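# Wool sweaters feel stiff and scratchy after washing at the new apartment

Asked Sep 21, 2025 in Laundry and Fabric Care

I moved from Laltar to Brurlow in August and my laundry has gone downhill. Same detergent, same settings, same clothes. The worst are two wool sweaters that I hand wash in the bathroom sink. They used to dry soft. Now they dry stiff, with a grayish look on the cream one, and they itch at the neck. Towels have gone rough too but I care less about those.

What I've done so far:

- Cut the detergent in half. Small improvement on the towels, none on the sweaters.
- Added fabric softener to the sink. The sweaters came out feeling waxy.
- Washed one in cooler water. No difference that I could tell.

I rent, so I can't put in anything that needs plumbing. Is this the water, and is there a way to get the sweaters back to how they were?

## Answer 1 (accepted)

Yes, it sounds like the water. Brurlow is on well water and it is hard. Mine tested at 22 grains per gallon, and anything over 10 or so is called very hard. Laltar gets its water from the reservoir and it's much softer, so you went from one end to the other.

With true soap, the minerals in hard water make a scum that sticks to the fiber. Detergents handle it better, but they still leave some residue if you don't rinse well, and wool holds on to it more than cotton does. The waxy feeling is the softener sitting on top of all that. Stop using it on wool completely.

To strip what's already in there:

1. Fill the sink with cool water and add half a cup of white vinegar per gallon.
2. Push the sweater under and leave it for 20 minutes. Don't rub or wring.
3. Drain, then rinse in plain cool water until the smell is mostly gone.
4. Wash with a small amount of wool detergent and rinse twice.
5. Roll it in a dry towel, press the water out, and dry it flat.

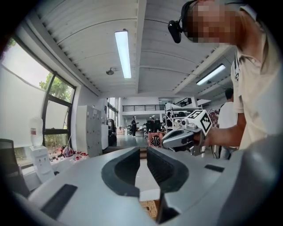
The cream one may need a second round before the gray lifts. Let it dry all the way before you decide, as wet wool looks darker than it is. If it's still dull after two rounds, it could be wear and not residue, and vinegar won't change that.

For regular washing, I buy a couple of gallons of distilled water for the last rinse on sweaters. It's cheap enough for something I wash four times a winter. Towels get a water conditioner powder in the machine - the Idolico one works, so does the store brand.

## Answer 2

Check the temperature too. I'm in Brurlow and the cold tap runs at 68 degrees in late summer and a lot colder by January. Going from a warm wash to a cold rinse can felt wool, and felted wool is stiff no matter what you do to the water. If the sweater also got smaller, that's your answer and vinegar won't fix it.

If you want something for the whole apartment, Cadwaladr quoted me 2,000 for a softener and 3,000 with the filter, installed. Not much use if you rent, but you could ask the landlord.

## Answer 3

hair conditioner in the rinse water. a spoonful. worked on my scarf, never tried it on a sweater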